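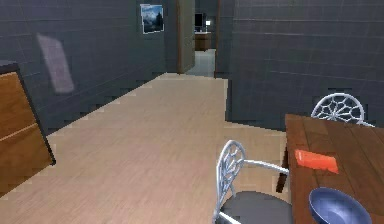
Clingate Opens Up Its Library of Household Practice Runs for Robot Learning

BAROTNESS, January 11, 2023 - Clingate, a small robotics company based in Barotness, is sharing the first part of Rallis, its growing library of recorded practice runs made inside simulated homes. The release holds 977 runs, each one steered from start to finish by a person, and it is free for schools, labs and hobbyists to use.

Robots that learn by example need a lot of examples, and household ones are hard to come by. Rallis was built to help with that. A person sits at a desk, looks through a virtual camera and moves through a home on the computer, going down hallways, through doorways and around tables and chairs. Every step is saved along with the view at that moment. A learning system can then study the pairs and begin to work out what a sensible next move looks like.

"I've been wanting to do this for years," said Aiguo Zheng, who leads data collection at Clingate. "You watch someone bring the camera past a chair and through a door, and they don't think about it at all. They just go. We wanted to catch that, with the little pauses and the second looks left in, and I'm so happy other people will get to try it out."

The homes in Rallis are furnished to feel lived in. Chairs sit close to the walking path, doors stand open at odd angles, and small things get left on tabletops. Between runs the software can shift the furniture, change the wall and floor finishes and pick a new starting point, so that a system trained on the runs has to pay attention to the room it is in and can't lean on memory.

Each run begins with a short written instruction, such as "go to the next room and stop by the cabinet" or "find the bowl and face it." The people doing the steering get the instruction and nothing more. They don't see a map, and they are free to turn back when they pick the wrong door. Clingate kept those wrong turns in the release and labeled them, a choice that led to plenty of discussion inside the team. Early tests suggested the recoveries were worth having. Systems trained with them got stuck less often in narrow spots, though they still had trouble with chairs pulled far out from a table.

Work on the library started with a practice set of around 200 runs that the team later threw away. The instructions had been too wordy, and two people reading the same one would often head for different places. Zheng rewrote them with help from the steering group, who turned out to have strong feelings about words like "beside" and "past." The rewritten style is used all through the current release, and the guide that comes with it explains how to write more in the same way.

There are known gaps, and the guide lists them. Stairs are missing. Some edges where walls meet floors look rough and stepped in the current renderer. Lighting is mostly even, so a system that has only seen Rallis may be thrown off by a dark room or strong sun through a window. Clingate is working on the lighting first and would love to hear from anyone who has tackled it before.

The runs were steered by 7 people over one fall, working in short sessions with long breaks between them. Several had never used a simulator before. Their names appear in the credits file, at their own request, in the order they joined.

"The best part was watching the group start to swap tips," Zheng said. "Somebody would figure out that you should look left before a doorway, and by the afternoon everyone was doing it - and then it shows up in the data! We had to go back and ask people to do it their own way again."

A second part of the library is planned for February. It will add object tasks, where the person steering also picks things up and sets them down, using a simulated arm from the company's Gramach project. The new runs will use the same file layout, and tools written for the first part should work without changes.

Rallis can be requested through Clingate's main office in Barotness. The download comes with the runs, the instructions, the guide and a small viewer for playing any run back step by step.

Recent releases

Gramach Arm Model Gets a Lighter Wrist
Clingate Moves Into Larger Space in Barotness
Notes From Our First 3 Open Lab Evenings
How We Write Instructions for Rallis
Call for Testers: Rallis Viewer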